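Magnusson Says She Will Lead Lestine Council for One Term Only

Lestine: Wenche Magnusson, chosen on November 4, 2020 to head the Lestine town council, said in an interview at the council offices that she will not seek a second term and wants the Randale bus contract settled before she goes.

Magnusson, who had been deputy to Vidar Kvam, won the council vote after Kvam stepped down over the failed merger with Clidstead. She said she had not pushed him out.

"Vidar told me in the spring he was tired of it," she said. "I asked him to stay until the budget passed, and he did. People can believe that or not."

The merger was rejected by 388 votes out of 1,763 cast in Lestine. Magnusson had backed it. Asked if she would bring it back, she said no.

"We had the vote. I lost it along with everybody else who signed the plan. Clidstead has its own problems now and I don't think they would have us."

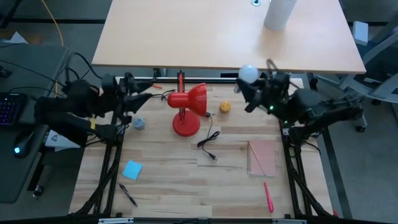
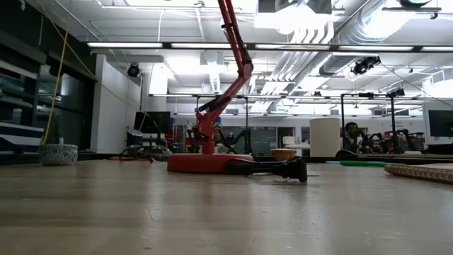 Her first fight is likely to be over the Randale route. Council member Fidel Olivares wants to cut the evening service, which he says carries too few riders to pay for. Magnusson said she would keep it for another year.

"Fidel is right about the money," she said. "But there are people coming off the late shift at Randale and they have no other way home. I rode it myself for nine years."

She would not say where the money would come from. A sale of the old Boström lot has been discussed, and she called that "one option, and not my favorite."

On appointments she was more direct. Gudrun Öberg will stay on as finance chair. Ragnvald Midtbø, who voted against Magnusson, has been offered the planning seat and has yet to answer.

"I'd rather have him in the room," she said. "He reads the papers, all of them. Last year he found a mistake on page 73 that the rest of us had signed off on."

Magnusson, 55, has sat on the council for three terms. She said she has not talked with Kvam since the vote but expects to call him this week about the open road claims.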